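Patterns that repeat and patterns that don't
By Mylene Aquino

A pattern is an arrangement of shapes, lines or colours that follows a rule. The rule might be very simple. Red, blue, red, blue is a pattern, and you can probably say which colour comes next.

The part that gets used over and over is called the repeat. On printed wallpaper, the repeat might be one flower and one leaf, or it might be a big bunch with lots of different bits in it. A roller or a printer puts the same shapes down again and again until the roll is finished. A roll is often 10 metres long, so a small repeat has to be printed many times.

Some surfaces have colours and marks on them but no repeat. Marble is like that. It is a rock, and its streaks are called veins. They come from other minerals that were mixed in while the rock was forming deep underground. Some floor coverings and tabletops are made to have a cloudy look as well. The word for blotchy colour is mottled.

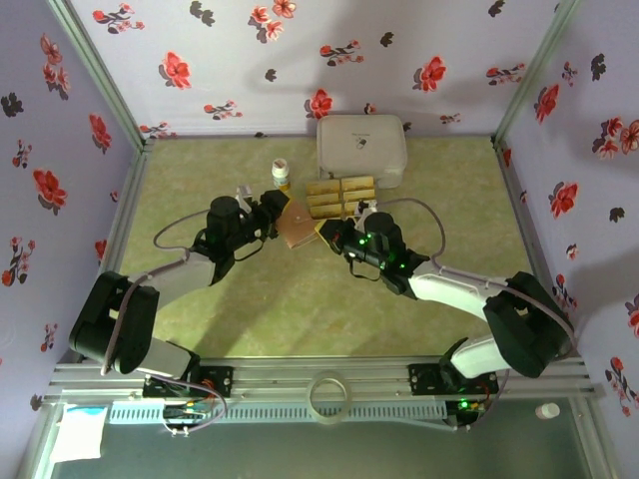 Red flowers and dark leaves repeat on the walls. The wooden blocks make two columns.

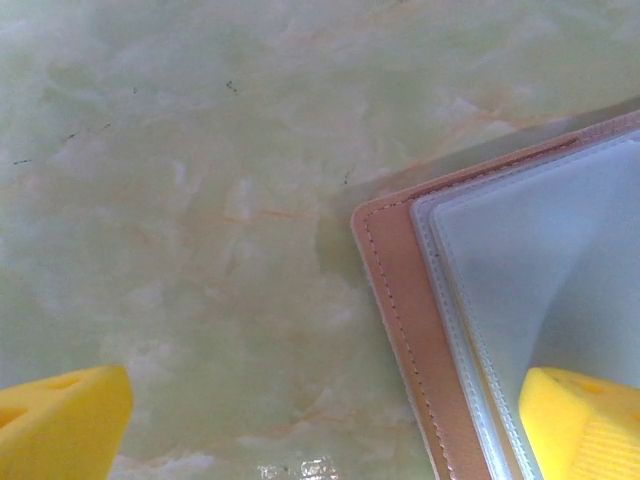 Cloudy white patches and thin orange veins run every which way. The stitches on the pink leather follow its edge.

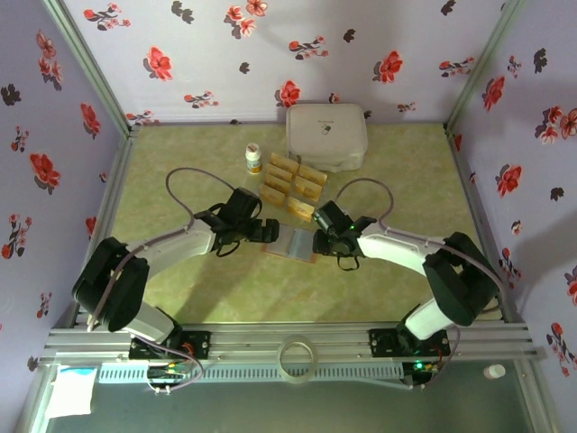
Small blocks again, in two slanted columns.

Rows go across and columns go up and down. If each row has the same number of things in it and everything lines up, you have an array. Slide every second row along a little and you get a staggered pattern. Brick walls are usually staggered – each brick sits over the join between two bricks below, and that makes the wall stronger.

Stitching is a pattern too. A sewing machine makes a stitch, moves the material along by a set amount and makes another. Stitches sewn by hand can be just as even, but it takes practice.

Make your own repeat

You will need a potato, a knife, some paint, an old plate and a long strip of paper.

Ask a grown-up to cut the potato in half and carve a simple shape into the flat side. Put a thin layer of paint on the plate. Press the potato into the paint, then onto the paper. Move it along by one hand width and press again. Keep going to the end of the strip.

Now try turning the potato upside down for every second print. The shape is the same but the rule has changed, and the repeat is now two prints long.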